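Setting up and running a bin picking trial
Student robotics project guide, section 4

Home > Project guides > Bin picking > Running a trial

These steps are for teams in the fall project course who have finished the arm safety sign-off and can already jog the arm by hand. They cover one full trial, from clamping the bin to saving the log. Plan on one lab period for the first attempt. Later trials go much faster.

The planner used in the course is called Kundus. The logging program is Zandine. Both are installed on the lab computer and on the loaner laptops. If you are working on a loaner, check with Ga-eun Ko that your account has been moved over before you start.

What you need

The gray bin and two clamps
The object kit for your team
Blue tape
The teach pendant
A lab computer or loaner laptop with Kundus and Zandine
Your team's trial sheet, printed
Two people at minimum, one on the pendant and one at the computer

Step 1. Clear the work area

Take everything off the table that is not part of the trial. Coffee cups, phones and spare grippers go on the shelf by the door. Check the floor behind the table too. Cables on the carpet should lie flat and away from where you will be standing.

Look at the cable loop on the arm before you power up. It should hang free with some slack and should not be twisted around the gripper. If it looks different from how you left it, ask before moving anything.

Step 2. Clamp the bin

Set the bin on the table with its long side facing the arm base line. Put one clamp on each corner of the side away from the arm. Tighten by hand until the bin does not slide when you push on it. You don't need to lean on the clamp. Two bins have cracked at the rim from people doing that.

Clamp handles have to point away from the bin. If a handle points inward, the wrist can hit it on a low approach.

Once the bin is clamped, mark the reference point on the table with two crossed strips of blue tape. Leave the tape in place until the whole set of trials is finished. If the tape comes up, you have to repeat Step 3.

Step 3. Check the bin frame

Open Kundus and load the cell file for your team. Choose Frames, then Bin. Jog the arm to each of the four touch points and compare the reading on the pendant to the number on your trial sheet. The person at the computer reads the numbers out loud and the person on the pendant confirms.

If all four match within the tolerance printed on the sheet, go on. If one is off, touch it again slowly. If two or more are off, the bin has moved and you need to redo the frame from the start. Guido Negri has written a separate page on that, section 3 of this guide.

Do this check every time, including when you come back from lunch.

Step 4. Load the objects

Each kit has household items in different shapes. Start with a small set for your first trials and add more later. A good first set has at least one block, one item with a handle, one hollow item and one round item.

Hold the items together over the middle of the bin, a hand's width above the floor, and let go. Do not arrange them afterward. If something bounces out, pick everything up and drop the set again. If an item lands against a wall, leave it. Those are the picks your planner needs to learn to handle, and the grading looks at how you deal with them.

Write the drop number on the trial sheet and take an overhead picture with the cell camera. Kundus will not start a run without one.

Step 5. Set the speed and the first target

For the first run on any new drop, set the speed override to 11 percent. You can raise it after one clean pick and place, but never above the limit posted in the lab.

In Kundus, click Propose. The program draws its candidate grasps over the overhead picture and lists them by score. The top score is 100. Read through the list before you accept anything. A high score on an item lying under another item is usually a bad choice, and the planner does not always notice the overlap. Start with whatever is on top.

Click the candidate you want and choose Dry run. The arm will move to the point above the grasp and stop. Walk around to the side of the table, stay outside the yellow line, and look at where the fingers are. You are checking three clearances: finger to bin wall, finger to the neighboring items, and hose fittings to bin wall. The last one is easy to miss because the overhead picture does not show it well.

Step 6. Lower the gripper

With one person holding the enable switch, choose Approach. The gripper comes down in short moves and waits for a key press after each one. Watch the fingers and let the other person watch the screen. Say "stop" if you see contact you did not expect, and release the switch. Nobody has to give a reason before the switch is released.

Long items such as a hairbrush should be taken across the narrow part. A grasp on the bristles tends to slip when the wrist turns. If your only candidate is on the brush head, reject it and click Propose again. When a scoop or another flat item is underneath, set the final height a little above the planner's value so the fingertips don't press the lower item into the floor.
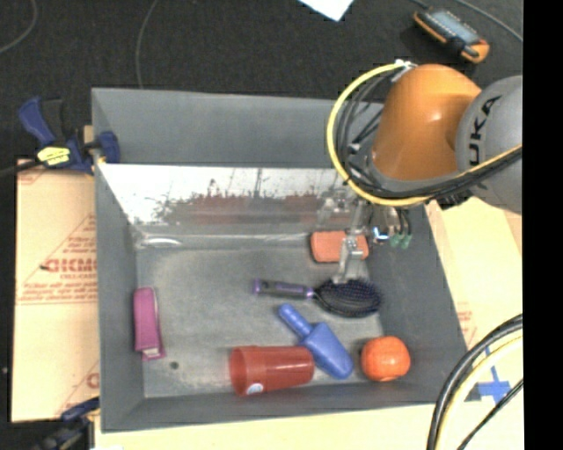 Step 7. Close, lift and place

Choose Close. Wait for the grip signal on the pendant to turn on before you lift. If it does not turn on, open the gripper, go back up to the height above the grasp and write "no grip" on the sheet. Do not try to close a second time at the same spot.

If the signal is on, choose Lift. The arm goes straight up first and then over to the drop tray. Watch for a second item coming up with the first. Cups like to hook on handles. If that happens, let the run finish and log it as a double pick.

After the item is released, take a new overhead picture. The remaining items may have shifted, so the old candidates are no good.

Repeat Steps 5 to 7 until the bin is empty or until you have three failed picks in a row. Three in a row ends the trial. Empty the bin by hand with the arm in the parked position and the enable switch released.

Step 8. Save the log

In Zandine, click End trial. Type your team name, the drop number and the initials of both operators. Fill in the result for each attempt using these codes:

P for picked and placed
D for dropped on the way to the tray
N for no grip
2 for a double pick
S for stopped by an operator

Use S whenever someone released the switch, even if the pick would have worked. Stopped runs do not lower your grade.

Check that the file size is not zero before closing the window. Then copy the folder to the Homen drive, under your team name. Files left on the loaner laptops are erased every Thursday night.

Common problems

The planner proposes nothing. Usually the overhead picture is too dark or someone's arm was in it. Take another one with everyone standing back. If the list is still empty, lower the minimum score to 87 and try again. Put it back to the default when you are done.

The arm stops with message 2923. The wrist is close to a joint limit. Jog it back up by hand and choose a candidate with the grasp turned the other way. This mostly happens with items in the two corners nearest the arm base.

A round item rolls away when the fingers touch it. The grasp is off center. Check the bin frame again before you blame the planner. If the frame is fine, widen the opening by one setting and approach slower.

An item stands or leans against the wall and cannot be reached. Pick everything else first. If it is the last one left, try two grasps from different angles, log the result and end the trial.

The gripper opens slowly. Check the air tubes at the fittings for a kink. Shut off the air before you touch them.

Before you leave

Park the arm, shut off the air, and hang the pendant on its hook. Return the object kit to your team's box and count the items against the list in the lid. Teams that borrowed parts from the Kwon kit should put them back in the Kwon box, not their own. Leave the clamps on if your team has the next slot. Otherwise take them off and peel up the tape.

Next: Section 5, Comparing two grasp settings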